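July, 2:40 pm. Kingi handheld gripper kit, trial unit from Fludier

Second session with the kit. Rochelle Brunton had it this morning and left a note saying the grip is "fine once you stop fighting it." I'm still fighting it. The Fludier sheet promises 300 usable demos a day from one operator. We got 756 logged over 3 days, before throwing any out, so I'd like to know who their operator is.

Task list for this afternoon is the desk lamp with the socket base, plus its plug. Left hand on the gripper, right hand bare.

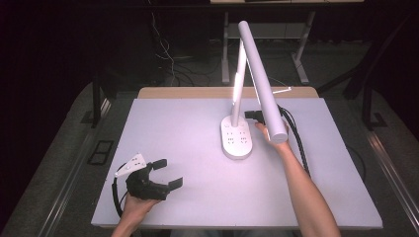

Cable drag is my main complaint. The lead comes out of the back and tugs at the wrist on anything low to the table — Katura's older unit had the same fault and they never fixed it either. Jaw feel is decent, I'll give them that.

Sales claims 2 hours of training is enough. Doubt it.

To do: ask Fludier for raw logs behind the 300 figure. Try a longer lead. No purchase order until Rochelle has rerun the plug task on her own.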